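Handout 5: trying out hand-held grippers

I meant to hand this out last time, sorry! Same drill as before: read it through, then bring your own pair of grippers to the bench and argue with me. We're comparing two fingertip pads, the Nallis (blocky, the one most of you started on) and the Erkley, which is a bit softer.

Thin bent wire is a mean thing to grab. It springs, it rolls, and if you pull from one end the other end swings off somewhere you didn't want it.

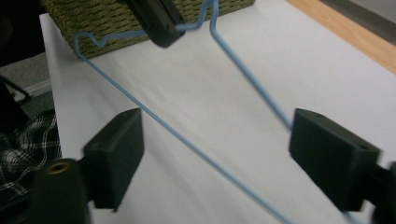 So I'd go in slowly, with the fingers wide open, and let the wire settle before closing. Do 10 tries per pad and write down every miss, even the silly ones. My own sheet had 9 good grabs with the Erkley pads and I was pretty pleased with myself, until I tried it again after lunch.

Before each set, open the fingers all the way over a clear bit of table and check that both tips sit level. Takes a moment, saves a lot of grief later! 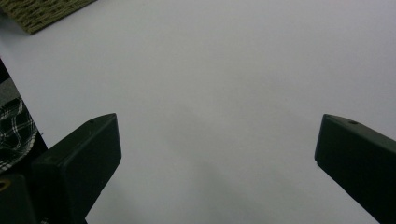 Milan Wouters wrote back that he'd rather check the tips closed, as a bent link shows up sooner that way. Fair point, and I've started doing both.

Next comes the squeeze. Close until the pads meet, then stop (please don't crush it). If the piece turns between the pads, note which way it went and try again a little higher up. 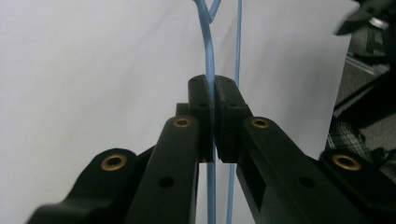
Notes by Babatunde Odukoya
Jul 7, 2019

For the write-up, up to five pages, your miss counts first and your opinions after. We'll pick this up again in September with the Aigner controller.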